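Otus Boards > Cookware > Saucepan with glass lid, for corn and small portions

waron_k
25 May 2019
Looking for opinions on a black nonstick saucepan with a long handle as the only pan in a small kitchenette. Capacity is 2 quarts. Bought in December from Bumeven, used mostly for reheating and for one ear of corn at a time. The lid stays flat on the counter to the left while the pan is open.
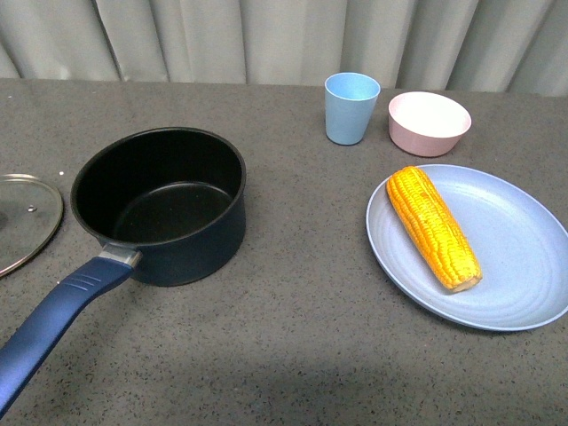

Saucepan and glass lid on the gray counter.

boonchu
The handle is the weak point on these. Check the bracket screw or rivets every few weeks. A long handle on a light pan also shifts the balance point when the pan is empty. I would have bought steel.

waron_k
Bracket is tight so far. Steel is heavier and I scorch milk in it. The size question matters more to me – a full ear has to lie down inside without being snapped. 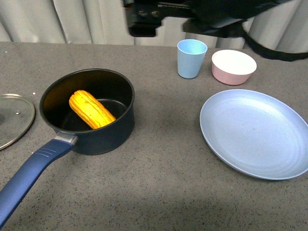 Does the corn need to be fully under water?
Half covered is enough with the lid on, if you turn it once.

tablesalt
Disagree with the half-covered method. The top rows steam and the bottom rows boil, and the texture differs. Fill it or use a steamer basket.

waron_k
I use 300 ml and can't tell the rows apart. Serving is on the big blue plate, which has a raised rim, so

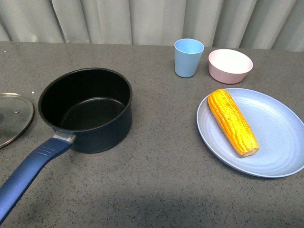

any water that drains off the cob stays on the plate. The bowl is for butter and the cup is for measuring. I don't own a proper jug.

boonchu
A drinking cup is not a measure. Mark a line on it at least.

tablesalt
For corn it makes no difference. For rice I would agree with boonchu.

boonchu
It makes a difference if the pan is nonstick and boils dry. Low water plus high heat is how the coating goes.

waron_k
Fair point on the dry boil. I run it at medium and keep the vent clear. Setup for the next round is the same: corn in the pan, plate to the right, bowl and cup at the back.

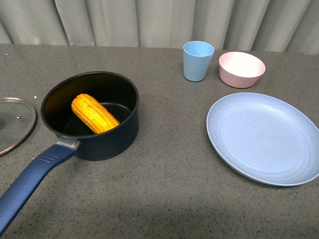 waron_k
Thread starter, Cookware section

Will keep the pan and add a marked jug. Still undecided on the steamer basket, as most of the ones Bumeven lists are too wide for this rim.

tablesalt
Measure the inside of the rim, the outside figure is no use for a basket.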